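How Do We Know What Happened Long Ago?

Imagine a river valley with no cars, no phones and no maps. People live there in small villages. They farm, fish, trade and tell stories in the evening. Then one day a boat comes around the bend, and on it is a traveler with a notebook. What happens next? And who gets to tell the story?

That is the big question for anybody who loves history! Let's visit the valley of Illdale and find out how history detectives do their work.

The traveler's side

The traveler came up the river on a boat called the Purport. It took 90 days to get there from the coast – that's three whole months of mosquitoes, rain and the same dinner over and over! The traveler wrote in a diary every night and drew maps of every hill and stream.

Diaries like this are a treasure for historians. They call them primary sources, which means they were made by someone who was really there. You can read what the weather was like, what people sold at the market and how much a goat cost.

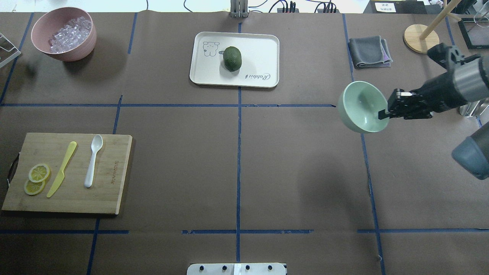
But a diary has only one pair of eyes. The traveler stayed in Illdale for just 6 days and didn't speak the language. When the diary says "the people here have no ruler," should we believe it? Maybe there was a ruler who didn't feel like meeting a stranger that week!

The valley's side

The families of Illdale kept their history in a different way. They didn't write it down. They sang it! Grandparents taught the songs to their grandchildren, who grew up and taught them to their own. We call this oral history, and it can last for hundreds of years.

One song is all about the traveler's visit. It says there were two chiefs, one at Prusine by the river and one at Saithong up on the hill, and that they argued about whether to let the boat land. The diary doesn't mention any argument at all. Isn't that amazing? The same boat, the same week, and two very different stories.

Songs can change over the years, of course. A short walk might grow into a long march, and a small boat might become a giant one. So historians listen to lots of singers and look for the parts that stay the same.
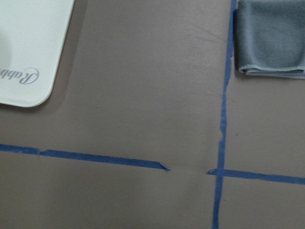
One young reader wrote to ask, so which one is true, the song or the diary? Great question! Often the answer is a bit of both. Historians put the two side by side, and then they look for more clues, like old pots, the remains of houses, or letters. At Saithong, diggers found the stone floor of a very large house, just where the song says the hill chief lived. Score one for the singers!

Try it yourself

Ask two people in your family about the same day, maybe a birthday or a trip. Ask them separately, and write down what each one says. What matches? What doesn't? Then hunt for a third clue, like a ticket or a postcard, and see which parts of the story it fits.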